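Ronditz Can Challenge

The Ronditz Can Challenge is a student robotics competition in which teams program a pair of robot arms to pick up, sort and place beverage cans on a table. It grew out of a course project in the Hollenstein robotics program and is now held once a year, in March, with a practice period that begins the previous fall. The name comes from Ronditz, the software framework the course used when the project was first assigned.

Background

The can task was introduced as the final assignment of a second-year course in robot manipulation. Before that, students had worked with foam blocks, which were easy to grip and did little to separate careful work from careless work. Cans were chosen because they are cheap, come in a few standard shapes, and roll when they are knocked over. A full can is also much heavier than an empty one, so a grip that works on one may fail on the other.

In its first years the assignment was graded like any other lab. Students began comparing scores between sections, and the instructors opened a public round at the end of the term. Teams from outside the course were admitted later. The course and the competition are now run separately, although they share the same workspace and much of the same equipment.

Format

Teams have two to five members. Each team is given 30 minutes at the table, divided into setup time and scored runs. A scored run lasts 18 minutes and may be stopped and restarted once without penalty. Setup includes homing the arms and checking the cameras. A team that runs over its setup time loses the difference from its scored run.

Three tasks are used:

Row. Cans standing on the table are moved to the back and lined up. Points are given for each can that is upright at the end of the run.

Sort. Cans are grouped by color or by label. The grouping rule is drawn at random before the run, so teams cannot prepare for only one of them.

Recover. One or more cans start on their sides. The arms have to pick each one up and stand it with the others. This task has the lowest completion rate of the three and is worth the most points.

The first two tasks may be done with one arm. In Recover, most teams use both - one to steady the can and the other to turn it. Teams are allowed to choose the brands of can for their practice sessions, but the cans for scored runs are supplied by the organizers and are not shown in advance.

Equipment

Each station has a wooden tabletop inside a black metal frame. Teams may not move the arms or alter the frame, but they may change the fingers of the grippers within a size limit. Fingertips printed by students are common. Batex, a parts supplier, provides spare cable and fasteners and has its name on the entry form.
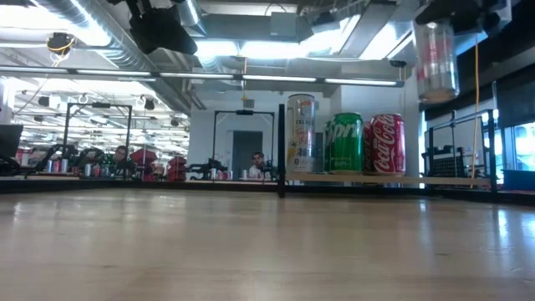
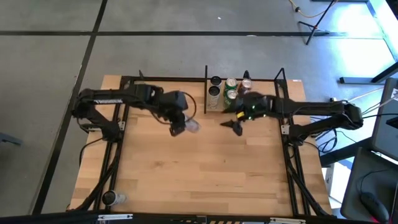 This page was last changed in March.

Programming

Two approaches are in general use. In the first, students write out the motions by hand, with fixed positions for the back row and a camera routine that finds each can. Programs of this type are quick to test and behave the same way each time, but they tend to fail when a can is lying at an unexpected angle.

In the second, students guide the arms through the task many times by hand and train a model on the recordings. The largest set of recordings submitted with an entry contained 496 runs. Learned programs cope better with tipped cans. They are harder to correct when something goes wrong, and teams using them often keep a simple hand-written program in reserve.

Mixed entries are permitted. The team Takier, a student group that entered in three successive years, used a learned grasp with hand-written placement and published its code after its last entry. Later teams have often started from that code, and the rules now require them to say so in their reports.

Scoring

Each entry is marked out of 100, of which 20 points are for a written report. The report must describe at least one failure and what the team did about it. The remaining points come from the runs. Dropping a can off the table costs more than leaving it where it was, and touching the frame with a gripper ends the attempt in progress. Ties are settled by the Recover task.

Use in teaching

Course sections still use the can task outside the competition. Students first complete Row with a single arm, then repeat it with two arms and a shared work area, where collisions have to be avoided. Lab notes from earlier years are kept with the stations and may be read by any student enrolled in the course.

See also

Hollenstein robotics program
Ronditz (software)
Takier (student team)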